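Cleaning the Dust Out of a Desktop Computer

Workshop Tips — Home Office and Electronics

A desktop tower that sits on the floor pulls in carpet fluff, pet hair and whatever else is going by. If the fan has gotten louder since December, it probably needs a cleaning. Set aside an afternoon the first time. Later cleanings go much faster. 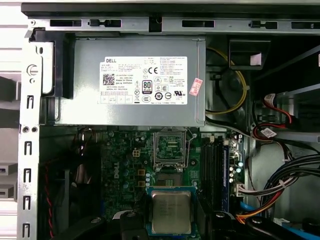
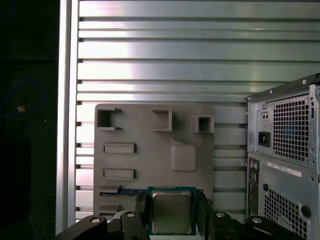
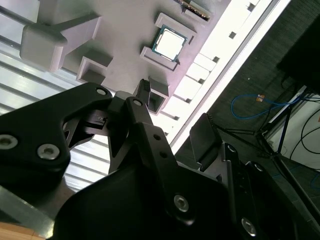 First picture: power supply in a Dell tower with the side panel off. Third: a processor in a plastic holder.

What to gather

A Phillips screwdriver, a soft paintbrush an inch wide, a can of compressed air or a small electric duster, a few cotton swabs, a microfiber cloth, and a muffin tin or egg carton for screws. I use the Nemar brush set from the hardware store in Viltdale, but any clean natural-bristle brush will do. Don't use one that has been in paint.

Keep the household vacuum away from the boards. The moving air and the plastic nozzle can build up static. It's fine for the floor afterward.

Before you open it

Shut the computer down the normal way. Switch off the power supply at the back if it has a switch, then pull the cord out of the wall. Hold the power button in for 8 seconds. Take a picture of the back of the machine with your phone so you know where the cables go, then unplug those too.

Carry the tower outside or to the garage. I did mine on the kitchen counter once and was wiping gray dust off the toaster for two days.

Most side panels come off with two thumbscrews or a latch. Slide the panel toward the back and lift. If it won't move, look for one more screw before you pull harder.

Touch bare metal on the case before you reach in, and again every few minutes. Work on wood or bare concrete, not carpet.

Getting the dust out

Start at the top and work down. Hold the can upright and use short bursts from six inches away. A tilted can spits cold liquid.

Hold each fan still with a finger or a cotton swab while you blow it out. A fan spun fast by air can wear out its bearing.

The metal fins over the processor catch the most dust, usually in a mat on the side facing the fan. Loosen it with the brush, then blow it out the other way. You don't need to take the heat sink off for this. If you do take it off, you'll have to clean away the old thermal paste and put on new, so have a tube on hand before you start.

Blow through the power supply from the outside, through its vents. Never open the power supply itself. It can hold a charge after it has been unplugged, and there is nothing in there you need to reach.

Front filters, if there are any, can usually be pulled out and rinsed in the sink. Let them dry overnight — all the way dry, including the corners of the frame.

Small parts

If you take out a memory stick or a card, hold it by the edges and keep your fingers off the gold contacts. Set it down where it can't slide. Anti-static bags are cheap; a pack of 100 from Baran will last most households forever, and you can share them.

Screws go in the muffin tin in the order they came out. Case screws and drive screws often look the same but have different threads. If one doesn't turn easily by hand at the start, it's the wrong one.

Closing up

Check that no cable is resting against a fan. Press gently on anything you unplugged to be sure it's seated. Put the panel back, plug everything in and turn it on. If it doesn't start, the usual cause is the switch at the back, then a loose memory stick.

How often

Twice a year with pets or a smoker in the house, once a year otherwise. Raising the tower a few inches off the floor helps — a scrap of shelving on four rubber feet is plenty. Leave a hand's width behind it for air.

Old parts

Don't put dead drives or boards in the trash. The Trurkport transfer station takes electronics at the side gate in the mornings. Wipe or remove the drive first.

See also: Cleaning a Keyboard, Labeling Cords Behind a Desk, Getting Sticker Residue Off Plastic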